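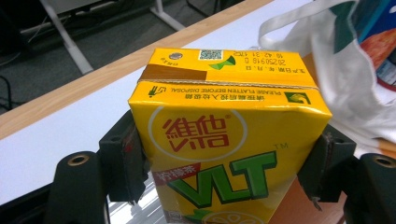

Equipment Planner (Grippers, Arms and Everything That Bolts to Them)
Prorkard, Priltport
Permanent, full time, part of the week from home by arrangement

Prorkard is looking for someone to decide what we buy, when we buy it, and what we tell the finance team it is for. At present this is done by whoever is standing nearest the supplier's website, and we have a cupboard to show for it.

About us

We test and set up handling equipment for firms that pack, pick and sort small consumer goods: drink cartons, pouches, tubs, boxes of teabags, anything a shopper might put in a bag. Clients send us their products and a rough idea of what they would like a machine to do with them. We work out which fingers, pads and arms will do it without turning the product into something the shop would have to mark down. Then we write a report with a price in it, and the client goes quiet for a month.

We are a team of 20, in a unit on the Priltport side of the old dock road. The heating is good. The parking is a matter of character.

Why we need you

Last year we wrote 489 purchase orders. Some were for sensible things. A fair number were for contact pads, bought in packs too small to get the discount and delivered by courier because someone needed them by the morning. We own three kinds of bolt that differ only in the opinion of the person who ordered them. We also spent a good part of January without a working spare for our most used gripper, because everyone believed that everyone else had ordered one.

None of this is a scandal. It is what happens when engineers do the shopping. But we are about to start a bigger piece of work, the Vollus programme, which will mean new benches, more hand-held grippers and two more arms, and we would like to go into it with a plan and a spreadsheet that opens.

What you would do

Keep the equipment budget. You will build it, defend it, and report on it once a month in a meeting that is supposed to last half an hour.

Plan purchases for Vollus over the next two years: grippers, arms, mounts, cabling, pads, benches, storage, and the dull items that hold everything up. Lead times on arms are long and lead times on brackets are mysterious, so you will need to start early on both.

Look after consumables. Pads wear, tape peels, screws go home in people's pockets. We want to know what a month of testing costs us in parts, per bench, and at the moment we have only a feeling.

Buy the test goods. This surprises applicants. Every gripper trial needs products to grip, and they need to be real ones, full, in their proper packaging and from the same batch where we can manage it. Cartons are a good example. A full one and an empty one are very different things to hold, a dented one is different again, and once a carton has been squeezed a few dozen times the results stop being worth much. So there is a line in the budget for drinks, and you will have to explain it to the auditors with a straight face. Keep the receipts.

Compare quotes. We mostly deal with a handful of suppliers, and we have used Tsuji for fingers and mounts for as long as anyone here can remember. They may well be the right choice. We would like someone to check.

Work out what to rent, what to buy second-hand and what to repair. Our engineers will tell you that the answer is always to buy new. Ask them again after lunch.

Keep a register of what we own and where it is. There is a register now. It lists a gripper we sold.

Sit in on trials. You will not be running the equipment, though you will be shown how and nobody minds if you have a go. We ask our planner to spend time at the bench because it is very hard to judge whether a better pad is worth the money until you have watched a cheaper one let go of something full of tea.

What we are looking for

You have planned or bought equipment before, for a workshop, a lab, a warehouse, a kitchen, a theatre or anywhere else where things wear out and people want them replaced at once. It need not have been robots. We can teach you what a gripper does in a morning. We have had less luck teaching people to read a delivery note.

You can put a budget together from incomplete information and say plainly which parts are guesses.

You are comfortable saying no to clever people, and then saying it again by email.

You can write a short, clear case for spending money. Two pages is plenty. One is better.

It would help, though it is not essential, if you had dealt with overseas suppliers, import duty or service contracts. If you know the difference between a warranty and a promise made on the phone, mention it in your letter.

You do not need a degree. You do not need to be able to program anything. If you describe yourself as passionate about procurement we will believe you, but we may ask a follow-up question.

What we offer

A salary in line with planning posts at firms our size, with the band sent to anyone who asks before applying. We would sooner you asked than guessed.

Pension, paid sick leave and a training allowance you choose how to spend, within reason. A previous colleague spent theirs on a forklift licence. We do not have a forklift.

Flexible start times. The unit opens at 7.30 and most people drift in well before ten. Trials usually run in the mornings, so your desk work can go in the afternoons, or at home if you have a better chair.

A real say in what we buy. You will have sign-off on anything up to the agreed limit from the end of your trial period, and until then one of the directors will sign beside you.

More soft drinks than you would expect. Only the unopened spares are for drinking. Anything that has been through a trial goes in the marked crate and stays there, and this is the one rule in the building that everybody keeps.

How to apply

Send us a CV and a letter of no more than a page. In the letter, please answer the following.

You have been asked to equip one new test bench for trials on small drink cartons. The engineers want a second gripper as a spare, a box of 50 replacement pads and a nicer bench than the one they have. The budget will cover any two of these. Which would you leave out, what would you want to ask first, and who would you ask?

There is no answer we are waiting for. We have argued it both ways ourselves, at length. We mainly want to see what you would ask.

Post or drop applications at the front desk, or use the form on the Jobs page. The form will tell you it has timed out. It has usually sent.

What happens next

We read everything ourselves and reply to everyone, including those we turn down. Shortlisted applicants will be invited for a visit, which lasts about 2 hours: a talk with two of us, a walk round the benches, and half an hour with a set of real quotes and a cup of something. We pay travel costs for the visit on the day, provided you bring the ticket.

If you need anything changed so you can apply or visit comfortably, tell us on the form or ring the office. The benches are all on the ground floor, as is the kettle. The meeting room is upstairs, but we can hold the interview anywhere with a door.

We would like someone in post before the first Vollus orders have to go out. If your notice period is long, apply anyway and tell us how long. We have waited eleven weeks for a bracket.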